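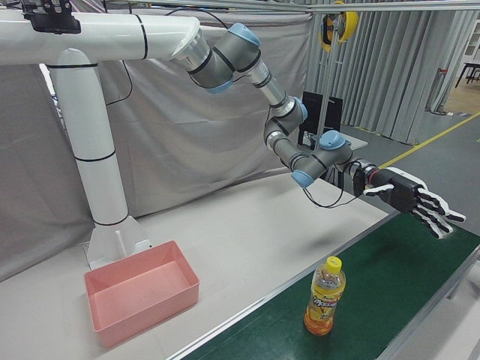

Sorting by hand at a belt is the subject of unit 4. Before you start, decide where each part will go. A shallow tray, like the pink one on the white table, is good for small parts.

Next is the speed. Begin slow and turn the knob only a little each time.

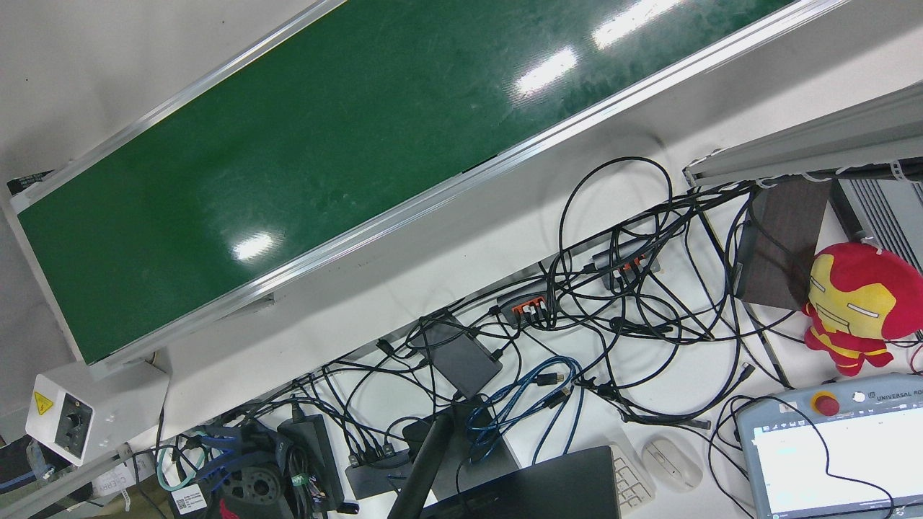
Write the setting in your Bresik sheet - also when you did not change it. Please keep your sheets until the end of May.

Anas Ghoneim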